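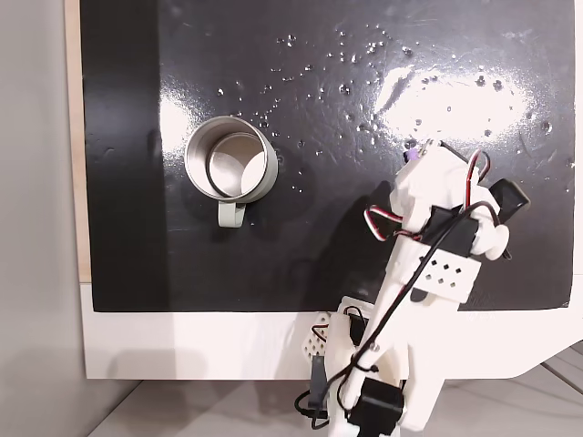

Pascal Rothe wrote in to say that water can't hurt a glossy black desktop, so why fuss over a few drops? Fair question. Plain water probably won't do much to the gloss. What it leaves behind when it dries is another matter, and on black you see all of it.

Do I need a special cleaner?

I doubt it. The Geltwood spray promises a "showroom finish" and I got the same smears I get with a damp cloth. Wipe, then go over it again with a dry cloth. The second pass is the part people skip.

Will an insulated cup save me from coasters?

That's the claim. A double wall should keep the outside from sweating, fine - but it does nothing for what you spill while filling it or carrying it over. An open tumbler with no lid is still an open tumbler.
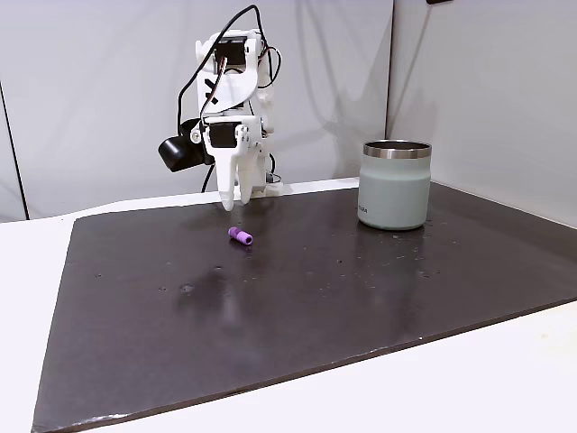 Metal mug or tumbler?

For a desk, whichever is harder to knock over. I have not seen a "non-slip" base I would trust next to a keyboard.

What about raw edges?

Worry about these more than the top. Bare wood along the side of a panel can soak up water and swell, and no polish fixes that. Seal it or keep it dry.

Is a desk mat worth it?

Diekmann wants 30 dollars for one. Maybe, if you spill a lot. Lift it now and then, as water gets trapped underneath - Booker Hutchins found that out in June.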